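Home | Volumes | Articles | Authors | Search

3.2 Grain movement and storage losses

Pulse deliveries in the Matheson district are concentrated in the seven weeks after harvest, when on-farm storage is full and growers are least willing to hold out for a better price. We obtained delivery dockets from the Flolmont receival site for 104 farms, giving 1,566 individual loads of red lentil and field pea. Each docket records the variety, net weight, moisture, screenings and the price class paid. Dockets with no moisture reading were left out, as were loads re-weighed on the same day.

Loads were assigned to one of 3 marketing channels: direct sale to an exporter, sale through the Skosivham pool, or warehousing in the grower's own name. The pool took most of the early lentils. Field peas moved more slowly and were often warehoused, particularly on farms that also ran sheep and could feed out any grain that was downgraded.

Moisture at delivery was the strongest predictor of price class. Growers who aerated their silos delivered drier grain than those who did not, but the difference narrowed later in the season as the weather warmed. Distance to the receival site had little effect once load size was taken into account. This agrees with the earlier survey by Peixoto in the neighbouring Vavosthorpe district, although her sample held fewer mixed farms and no organic producers.

Interviews were carried out in November, before the header crews arrived, and were held in growers' homes at a time they chose. Pacheco led the interviews and coded the transcripts; Peixoto checked the coding against the dockets. Where a grower's account of a sale differed from the docket, the docket was used. Most disagreements were over freight deductions, which some growers had counted as part of the price and others had not.

The export price fell twice during the study period. After the first fall, growers with spare silo capacity held back lentils and the pool's share dropped. After the second, deliveries to the pool recovered - a pattern several growers put down to loan repayments falling due. We have not tried to separate this from the effect of rain damage, as the dockets do not record weathering in a consistent way. The sensitivity of the results to this choice is taken up in Section 4.

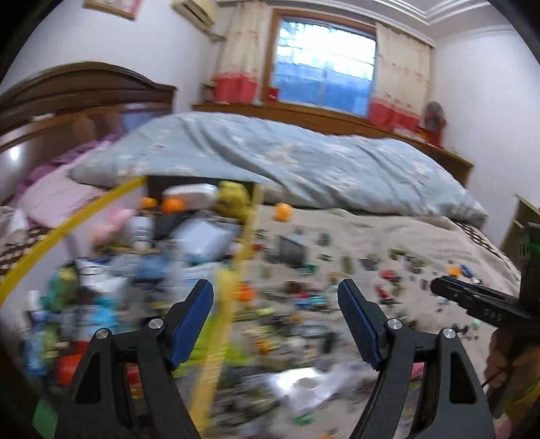

Figure 3. Bedroom with small items on the bed; gripper in the foreground.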